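Rules worth keeping by the belt

The safety lead at Akby keeps her rules for small robot cells on one sheet, and she lights up when you ask about it. "I love this stuff!" she says. "A good rule saves you an argument every single shift."

Her sheet began as a handout from Arnano that ran to 303 lines. She cut it down over one August, reading each line out loud next to the belt - if the operators couldn't say what it meant, it went. What stayed covers speed, grip force, wiring and who may restart a stopped arm.
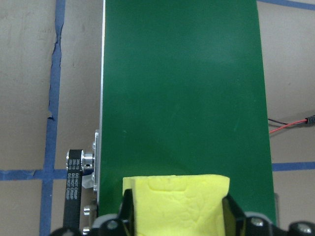 Who may restart an arm after a stop?

The person who cleared the fault, once they have checked that all hands are out of the cell.

She is just as keen on grip settings. Each new part gets some 100 slow test picks before anyone raises the speed, and the log stays with the cell. "People think it's dull, and then they read the log and get hooked," she says, laughing.

Next she wants to swap sheets with the team at Drarkari, who write theirs by hand. "Theirs has a whole section on cable routing - I can't wait to steal it."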